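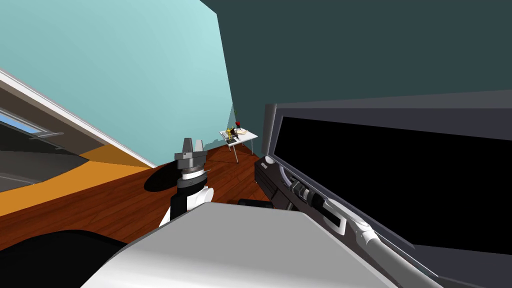
A gray two-fingered gripper on a white forearm, with a second, darker arm at right. Computer rendering.

The Second Shift at Retamal

2018-02-26

The bus from Gostetgate leaves at 9:40 at night and gets to the Retamal plant a little after ten. Domingo Tapia has been riding it for 21 years. He sits on the left side, by the heater, and eats half a sandwich on the way in. The other half is for three in the morning.

Night work has always been part of this valley. The mill at Borkine ran two crews until it closed, and the bakeries kept their own hours long before that. Today around 28 percent of working adults in town have a job that starts after six in the evening, according to the town's own household survey. Most of them are in packing, cleaning, nursing or trucking.

Tapia is 61. He packs bathroom fittings, mainly taps and shower heads, and he trains new people when there are any. He took nights when his daughters were small so that one parent would be home during the day. The girls are grown now and he has never asked to switch.

"I tried days for two weeks once," he says. "The parking lot was full and everybody wanted to talk."

Sleep is the hard part. Tapia goes to bed at eight in the morning with a blanket nailed over the window and gets up at two. On Sundays he tries to keep regular hours with his wife and usually fails. He falls asleep in church. His doctor has told him to cut down on coffee, and he has gone from six cups to four.

The town has been slow to adjust. The post office closes at four. The Daten supermarket stayed open all night for most of last year, then went back to closing at eleven – the manager said the sales did not cover the lights. The diner across from the bus station opens at five and does its best business before seven, when the night crews come in for eggs and, in some cases, a beer.

Pay is better than it was. Retamal adds 2 dollars an hour for any shift that ends after midnight, and the nursing home matches it. Younger workers tend to take the extra money for a year or so and then move to days. That leaves the night crew older than the day crew, with more bad knees and fewer absences.

A later bus home would help, Tapia says. The one after his shift leaves at 6:10, ten minutes after he clocks out, and if he misses it the next is at 7:30. The county plans to review the schedule in May. He has filled out the form twice and keeps a third copy in his locker.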